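Informe de avance, segundo periodo
Programa de alfabetización de adultos, Lumevcombe
Preparado por Clotilde Pruvost para la Fundación Dirnetti

Al cierre de octubre hay 147 personas inscritas en los cinco grupos. De ellas, 60 siguen el nivel inicial y el resto se reparte entre lectura intermedia y cálculo básico. La asistencia bajó durante la vendimia y se ha recuperado después. 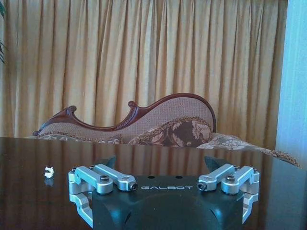 El grupo de tarde pasó a empezar a las 18.30 a petición de los alumnos que trabajan en Clandport. El cambio obligó a mover una clase de cálculo, que ahora comparte docente con el nivel inicial.

Gasto. Se han ejecutado 2000 euros en cuadernos y cartillas, comprados a la imprenta Aydoğan. Quedan pendientes las cartillas del tercer nivel — la imprenta las entregará con el próximo pedido.
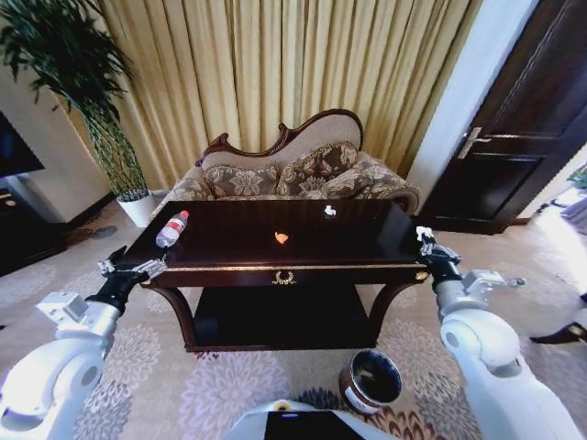 Benoît Delaunay ha terminado la revisión de las pruebas de nivel. La parte de dictado resultaba demasiado larga y se ha reducido a la mitad. Las pruebas nuevas se aplicarán en los cinco grupos antes de fin de año.

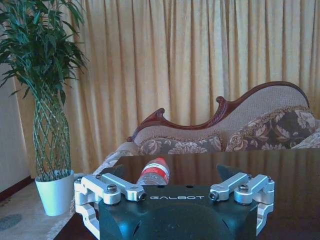
Detalle de la pinza, con el rótulo GALBOT.

Para el próximo periodo solicitamos mantener la partida de transporte sin cambios y trasladar el remanente de material a horas de docencia.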